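Muria cat carrier, the top-loading one: review after 3 months of fostering

3 Jan 2019

Short version, good carrier, bad latch, buy it anyway if you foster. Long version below because people in the foster group keep asking and I'm typing this between feedings. 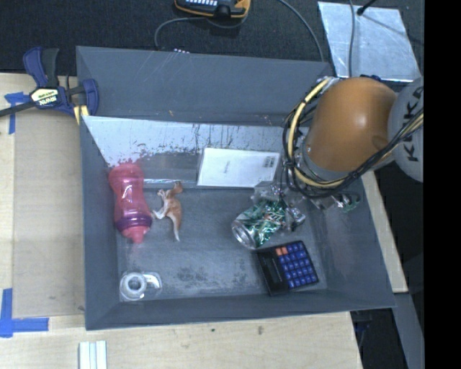

So I foster for a small rescue, mostly cats, now and then a rabbit. Since September I've had the Muria in use pretty much every week. Vet runs, adoption days, one very long drive to Sollholm with a tomcat who sang the entire way. Before that I had a Shek, the soft-sided kind, and before that whatever cardboard thing the shelter handed me.

I paid 53 dollars. Full price, no discount, nobody sent it to me.

Size first. Bigger than it looks online. A grown cat can turn around in it, two kittens have room to ignore each other. Doesn't fit under an airplane seat, don't even try. Fits on the back seat of my car with the belt run through the handle, and there's a slot for that, which the Shek didn't have.

Top door. This is the whole reason to get it. Scared cats do not walk in through a front door, they brace all four feet and you end up pushing. With the top open you lower them in, towel and all, close it, done. My vet likes it too, she does half the exam with the cat still sitting in the bottom half. Less drama, fewer scratches. Ingeborg Frerichs, who runs our intake, saw mine at an adoption event and ordered 3 for the rescue the same night.

Front door is fine. Wire, opens left or right. Squeaks.

Now the latch. The top latch is a slider and it feels like it's closed when it isn't. You have to push until it clicks, and the click is quiet. In a noisy parking lot you won't hear it. I had the lid pop up once with a cat inside, got my arm over it in time, heart rate took a while to come down. Since then I clip a carabiner through the latch and the handle. Every time. Shouldn't have to do that on a carrier at this price but there you go.

Cleaning. Good. Top half comes off with four side clips, bottom goes in the tub. Smooth inside, hardly any corners for stuff to hide in. I use the shelter's disinfectant, then rinse, then rinse again. No smell left over so far, and I've had some real contenders in there. The clips get stiff when its cold, so if you keep the thing in the garage bring it in an hour early or you'll break a nail.

The pad that comes with it is useless. Thin, slides around, came out of the wash in a sad twist. I use old bath towels like everybody else.

Weight. Heavier than the Shek by a lot. With a big cat inside I need both hands, and the handle has a ridge down the middle that digs in. I wrapped mine in bike tape. Better. If you have bad wrists or a lot of stairs, think about it, or borrow one first.

Noise and light. The vents are narrow, so it's darker inside than most. Shy cats settle faster in it, at least mine did. Nosy cats hate it and will tell you. Air flow seemed ok even in warm weather but I wouldn't leave it in the sun, or any carrier for that matter.

I also tried the Clurker for 2 weekends, borrowed from Bastian Baumgart at our sister rescue. Its latch is better, much better, a proper lever. But the top opening is smaller and I couldn't get a big cat through it without folding him. He objected. Also the seam around the base leaked onto my car seat, and I'll say no more about that. If you only have small cats the Clurker might suit you fine.

Parts. I lost a side clip (my fault, garbage disposal) and wrote to Muria. Took them a while, two emails, then a bag with spare clips turned up at no charge. Nice. No instructions, but it's a clip.

Would I leave it with a new foster? Yes, with the carabiner already on and a talk about the latch. We put a strip of tape on the lids that says PUSH TILL CLICK and so far so good.

There are 222 reviews on the store page and a good chunk of them mention the same latch, so I hope they fix it. Will update if a newer version comes out and I get my hands on one.

Good: top door, easy to scrub, seat belt slot, calm dark inside
Bad: the latch, handle, the pad, weight

4 out of 5. Would be 5 with a different latch. Questions in the comments, I'm slow to anwser during kitten season but I do get to them.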